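A Small Arm on Loan: Talking With the Maker of the Stemstead Kit

3/22/21

The office of Visis is on the upper floor of a former print shop in Skavenley, and the first thing I noticed when I came in was how quiet it was. I had expected compressors and fans. The founder of the company, who asked me to leave her name out because she thinks that small firms talk too much about their founders, poured coffee and said that the quiet was a selling point. "We sell to rooms where people also have to speak," she told me. "A school, a training center, a small lab. If the machine is loud, it goes in the cupboard after one month."

The machine in question is called Stemstead. It is a tabletop manipulation kit: one arm, one fixed work surface, a set of objects to push around, and the software that lets a beginner write a task and a more serious user record what the arm did. Visis does not sell it in the usual way. A customer pays for a season, gets the kit, gets support by phone, and sends it back or keeps it for a second season. The full service costs 3753 dollars per season, and this price is the reason I wanted the interview. For a hobby kit it is a lot. For a research arm it is very little.

"People tell me both things in the same week," she said. "The teacher says, this is too expensive. The lab says, what is wrong with it, why is it so cheap? I answer them the same way. You are paying for a table that stays the same."

She came back to this sentence many times, so I will try to explain what she means. In her earlier job she repaired equipment for other people, and she saw that most small robot setups did not fail because of the arm. They failed because the table moved. A student leaned on it, a cleaner pushed it, a box was put down in the wrong place, and the next morning the positions did not fit anymore. The program was correct and the world was wrong. So the first thing Visis designed was the surface, and the arm came second.

"I was a little ashamed to show it to investors," she said, laughing. "They came to see a robot and I showed them holes."

The holes form a regular grid on a blue metal surface. Anything that has to stay in place can be bolted to them, and the grid gives every point an address. On top goes the work board, and here she had a strong opinion. She had tried plastic sheets and found them too slippery and too shiny. She wanted wood, and she wanted it light in color, so that the pieces would stand out for the camera system. The supplier is a workshop called Juhl, which made kitchen boards before and still does.

"The first boards from Juhl were too beautiful," she said. "Oiled, with round corners. I had to ask them to do less work. I think they were insulted."

We walked to the back room, where a kit was set up with the arm fitted for the exercise that customers know as the pushing lesson. No fingers are used in this lesson. The arm carries a plain rod, and the user has to move the blocks with contact alone: bring one color together, separate two pieces, make a line. It sounds like a game for small children, and the blocks do come from that world. I tried it by joystick and was bad at it. A star does not slide where you want it to go. It turns, and then you must go around to the other side and correct, and then you have corrected too much.

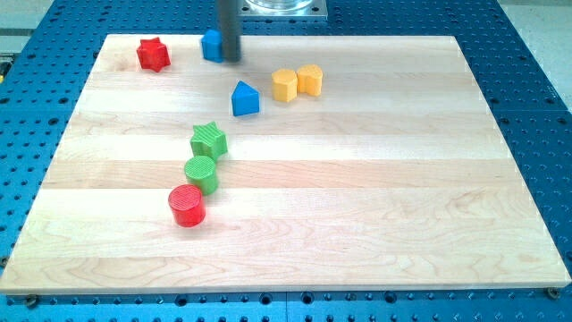 Why does the kit begin with pushing, when most customers expect to pick things up?

She said that pushing shows mistakes early and breaks very little. "With fingers, you close them and either you have the object or you don't. With a rod, you learn where the object goes when you touch it a bit left of center. It is slower to learn, but then the fingers are easy. We send them in the second box, when the customer asks for them."

I asked whether customers complain about this order. Some do, she admitted. One training center wanted the fingers at once and was quite angry to find that they were not in the first delivery. Visis changed the text on the order page after that. She also changed the first lesson, which used to begin with a long safety chapter of 35 pages. It is now seven pages, and she believes that more people read the seven than ever finished the 35.

"I wrote the long one myself," she said. "I was proud of it. It was a very complete document and it slept on many shelves."

The shapes were also a matter of long discussion inside the company. Round pieces are the friendly ones, because it does not matter which way they are facing. Stars are difficult because the rod can catch between two points. A heart is somewhere in the middle, and it surprises users because the two sides of it behave so differently: the lobes let the rod slip off, while the straight sides guide the piece quite well. She told me that the first version of the kit had only cubes. Users finished the lessons quickly and then stopped opening the box.

Color has another role. The lessons are written in ordinary sentences, for example "bring the green star next to the green cylinder," and the user must turn this sentence into motion, first by hand and later by program. Two pieces can share a color, and two pieces can share a shape, so the sentence has to say both. "If I say only 'the star,' you must ask me which one," she explained. "That moment of asking is a good lesson for a person who wants to program machines. Your instruction is less clear than you think."

Not everything in the kit impressed me. The joystick has a small delay, short but easy to feel, and for the first minutes I was always fighting it. The software starts slowly. When I stopped a recording in the middle, it saved the file under a name made of numbers only, and I can imagine a class of beginners losing their work in this way. I told her all of this and she wrote it down on the back of an envelope. The delay, she said, is known. The team made it shorter in February and they are not finished. The file names she defended at first.

"Numbers are safe. Every computer accepts numbers," she said. Then she thought about it for a while. "But it is true that I also cannot find my own files."

The service part of the offer is harder to judge from one visit. Visis has two people on the support line, and she is one of them. When a customer calls, the support person can ask for the recording and play it again on the kit in Skavenley. As the board is bolted at the same holes everywhere, the replay should be very close to what happened in the customer's room. She gave me the case of a school where the arm always stopped a little before the far edge of the board. On the replay here it did the same, so the arm was not guilty. The limit had been set too carefully in one lesson file, and every customer had the same fault without noticing. They sent out a corrected file the same afternoon.

"This is what I mean with a table that stays the same," she said. "I can stand in your room without driving to it."

And what happens when the thing is really broken? Then the customer gets another kit, and the old one travels back in the same case. The case is heavy — I could lift it, but I did not want to carry it down the stairs. She agreed that it is too heavy for one teacher alone and said that a new case with wheels is being tested. The shipping in both directions is included in the season price. Lost blocks are not, and she was very direct about it: they are sold separately, and the stars are ordered the most.

Before I left I asked her who should not buy Stemstead. She answered this faster than any other question. A company that wants to automate a packing job should not buy it, because the arm is not made to run all day and will wear out. A parent should not buy it for one child, because the price makes no sense for one child. And a lab that needs high force should look at a bigger machine. "We push small pieces of wood on a larger piece of wood," she said. "If you can learn what you need from this, then we are right for you."

I asked also about the plans for the next season. There will be a second board with a low rim, for groups who are tired of picking pieces up from the floor, and a lesson set for two users who share the control, one moving the arm left and right and the other forward and back. She has tried this with her colleague. They needed a whole lunch break to make one straight line, and by the end they were speaking to each other only in directions.

Orders for the second board open together with the new season, and customers who already have a kit can exchange the old board without paying. The bolts are the same.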